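Everyday Plastic Tumblers - Light Blue and Pink
Sold singly or as a mix-and-match pair

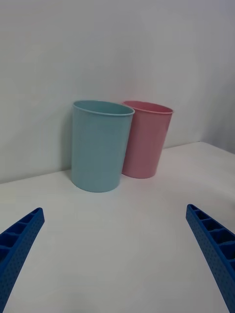

Light blue and pink on a white tabletop.

I get more emails about these cups than about anything else in the shop, which is funny when you think how plain they are. No lid, no straw, no handle, no cartoon on the side. They're just a good plastic tumbler with straight sides and a soft matte color, and I've been using them at home since before I ever sold one (my own kitchen shelf is basically the test department).

The Orko tumbler is the cup I reach for when I want water and I'm not in the mood to worry about glass. It tapers a little toward the bottom so it sits nicely in your hand, and the rim has a slim rolled edge that feels smooth when you drink. I really can't stand a cup with a sharp lip. My last set had a seam right where your mouth goes and I put up with it for years!

COLORS

Light blue - a pale, powdery blue, sort of like a faded beach towel. It's the same color inside and out. This is the one that sells fastest in spring.

Pink - a muted rose, leaning a bit toward salmon. If you're hoping for bubblegum you'll be disappointed, so please look at the photo before you order. I love it next to the blue.

I get asked for green all the time. I had a sample of green and it looked like hospital paint, so I sent it back. If a better one comes along I'll put it up on the page in May with the rest of the summer stock.

SIZE AND FIT

Filled to a comfortable level, with room left so you don't slosh, the cup holds 300 ml. That's a decent glass of milk or juice, or a smallish iced coffee if you go easy on the ice. Both colors are the same size and come out of the same mold, so they match properly when you set them out together. A few people have written to ask if the pink is a kid size. Nope, same cup!

They fit my top dishwasher rack between the tines without tipping, and they fit under the tap of the Pirnport water jug I sell on the drinks page. They do not fit most car cup holders. The base is narrow enough for mine but the cup is too light to stay put on a corner, and I've worn enough lemonade to tell you not to bother.

WHAT I USE THEM FOR

Water by the bed, mostly. Juice at breakfast. Rinsing after brushing teeth, where the pink one has lived so long that it now belongs to the bathroom and isn't allowed back in the kitchen. I've kept paintbrushes in one, and I've scooped birdseed with one (then retired it from drinking duty, obviously). For a yard party I set out a mix of both colors and tell people to remember which one is theirs. With only two colors that system falls apart pretty quickly, so I stick a bit of masking tape on the side and write initials on it. The tape peels off the matte finish fine if you do it the same day. Leave it for a week and you'll be scrubbing at the sticky stuff with cooking oil.

They're also nice for bathroom counters in rentals. One of my regular buyers furnishes vacation places and orders them by the box, always blue, and the reorders tell me guests like them enough to take them home.

CLEANING

Top rack only, please. I've run mine on the normal cycle over and over with no trouble, but I did put one on the bottom next to the heating element once and it came out leaning. Hand washing with warm water and a soft sponge is fine too. Skip the steel wool - the matte finish will pick up shiny scratches and you can't get them out again.

Tomato juice will leave a tint if it sits overnight. A paste of baking soda and water takes most of it off. Coffee hasn't been a problem for me, though I only use them for cold coffee.

PLEASE DON'T

Don't microwave them. Don't pour boiling water or fresh hot tea in them. Warm is okay, hot isn't. If you want a cup for hot drinks, have a look at the Hlongwane mugs, which are stoneware and much heavier, and come in a blue that's close to this one (a touch grayer, if you're picky about matching like I am).

I wouldn't freeze them full either. Juice expands and the cup can split down the side.

STACKING AND STORAGE

Because of the taper they nest inside each other. Dry them well first or they'll grab on and you'll be standing there twisting two cups like a stubborn jar. If they do stick, run warm water over the outside one and give it a minute. I keep mine upside down on a shelf liner and it saves me wiping dust out of them.

ORDERING

Item number for both colors: 3,135. Pick your color from the drop-down before you add to cart. The pair is one of each. If you'd like two of the same color, order two singles and leave me a note, and I'll pack them together in one box.

Everything ships from my Sillard stockroom wrapped in plain paper, with no plastic bags. I bought in 2,000 of them for this season and split them evenly between the two colors, so there should be plenty, but big orders for parties or weddings can clear out a shelf in an afternoon. Write to me first if you need a whole lot of one color and I'll set them aside.

Orders usually leave within 3 working days. Returns are fine as long as the cups haven't been used. If one shows up cracked, send me a quick photo and I'll mail a new one. You don't need to send the broken one back.

GOES WELL WITH

Pirnport water jug, clear
Hlongwane stoneware mug, blue
Orko cereal bowl, light blue (pink is out of stock right now)
Sillard cotton dish towel, plain white

Page last updated 2022-04-10. Prices are shown in the cart once you've picked a color.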